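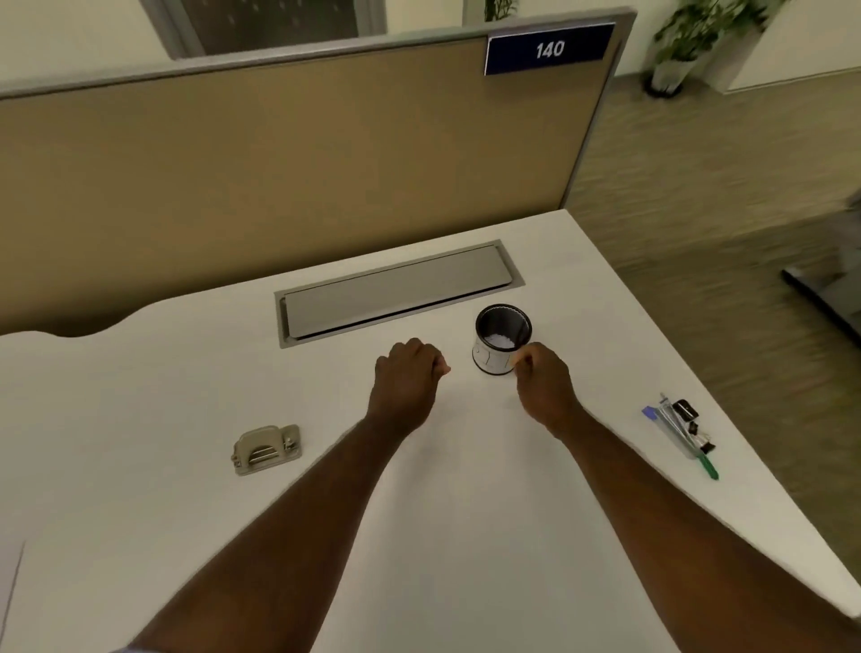 **How do I open the cable tray in my desk?**

Press the long edge of the lid nearest you and lift from the opposite side. Clear the lid first. Small items such as clips drop into the tray when it tilts.

**What is the load limit for the tray?**

Cables and one power strip, up to 7 kg in total. Adapters with a fan or vents go on the under-desk shelf.

**Which cleaner is safe on a white top?**

A damp cloth and Zalus neutral cleaner. Ink from pens comes off with isopropyl alcohol if treated the same day. Abrasive pads leave dull patches that can't be polished out.

**Can small supplies stay on the desk overnight?**

One pen cup per desk. Binder clips, loose pens and brackets go in the drawer insert (Vender part 839). Cleaning crews don't wipe around loose items, and the desk is skipped.

**I found a loose metal clip or bracket. Where does it go?**

Leave it in the parts tray at the Nerham supply counter with your desk number. Don't try to refit it.

**Are the tops all the same depth?**

Standard tops are 700 mm deep. Tops with a curved cut-out beside the partition are nearly the same, but monitor arms must be clamped at least 2 inches from the curve.

**Who approves a change of layout?**

Letay Yilma, Workplace Services. Requests received after February are handled with the next floor revision.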